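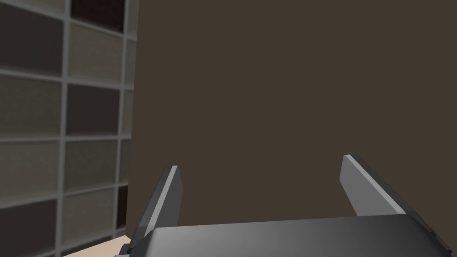 An open gripper, in a computer rendering.

Miloslav Vávra has been setting crab pots off Drarnholm for 40 years, and he will tell you, over a second cup of coffee and very likely a third, that he never meant to stay past the first winter. He came to paint a boathouse. Then old Torquil Urquhart needed a hand aboard the Mullero, a broad, stubborn little boat with a heater that worked when it felt like it, and that was that.

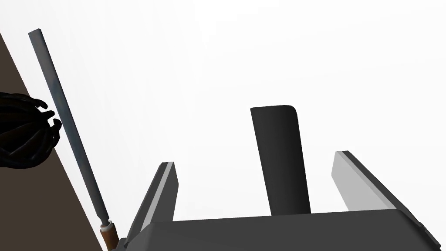
Torquil paid him in crab the first month – good crab, mind you – and taught him the ledges out toward Cowie one at a time, the way some families hand down recipes. They fished 17 strings between them in those days. Last December the two of them landed 3,913 pounds, their best month in years, and sold nearly all of it on the dock at Dorcombe before the buyer's truck had even backed in.

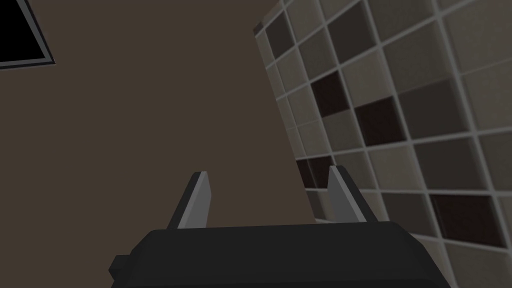
These days Torquil mostly stays ashore and mends gear by the stove, where he can keep the radio on and grumble about the forecast. Miloslav still calls him at 7 every morning to ask about the wind. He could look it up, of course, but he likes the way Torquil tells it, and the pots can wait a few minutes more.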